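Grevden Community Help
Web design and publishing

Contract ended with designer, unclear who holds the source files

Posted by Nikola Wysocka

Our organisation engaged a freelance designer through the Trekurport marketplace to rebuild its public website. The agreed fee was $3950, paid in two instalments, and covered 17 page templates, a style guide and one round of accessibility corrections. The final instalment was released in May. We have since been advised that the licence for the layered design files was never transferred, and that the designer regards only the exported templates as deliverables.

The brief we posted referred to "all finished artwork". It did not mention working files. The designer has been courteous throughout and has offered to supply them for a further fee. We would appreciate guidance on whether this is customary, and on what wording should be used in future briefs. Two photographs are attached.

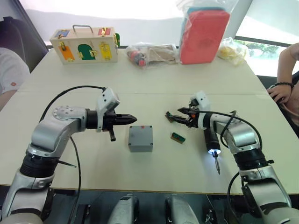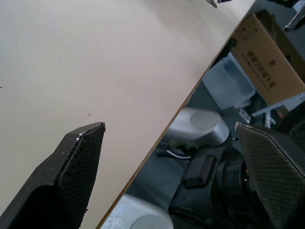
The templates themselves are satisfactory and have been in use for six weeks. Our concern is confined to future alterations. The colour values and typefaces are recorded in the style guide, but the icons were supplied only as flattened files, and our staff cannot enlarge them without a loss of quality.

Lev Pavliuk

The position you describe is common. Unless a written agreement provides otherwise, many freelance designers treat working files as their own and price them separately. Whether "all finished artwork" extends to them is a matter of interpretation, and I would not rely on it without legal advice in your province.

I would recommend the following course. Ask the designer for an itemised quotation that lists the icons, the page layouts and any licensed typefaces individually. You may find that you require only the icons. Request these in a vector format, and obtain written confirmation that your organisation may modify them. Typeface licences should be purchased in your organisation's own name – they frequently cannot be passed on by a contractor.

For future briefs, a separate clause headed "Source files" is advisable. It should name the formats, the date of delivery and the rights assigned, and the final instalment should be payable only once the files have been received and opened.

Ostapchuk

We paid around $200 for ours in a similar situation. Worth asking for a lower price if it is only the icons.

Jinel

Please check the messages exchanged on the marketplace before the contract was accepted. If the designer agreed there to hand over editable files, that may assist you. Also keep a copy of the original brief, as some sites archive it when a project is closed.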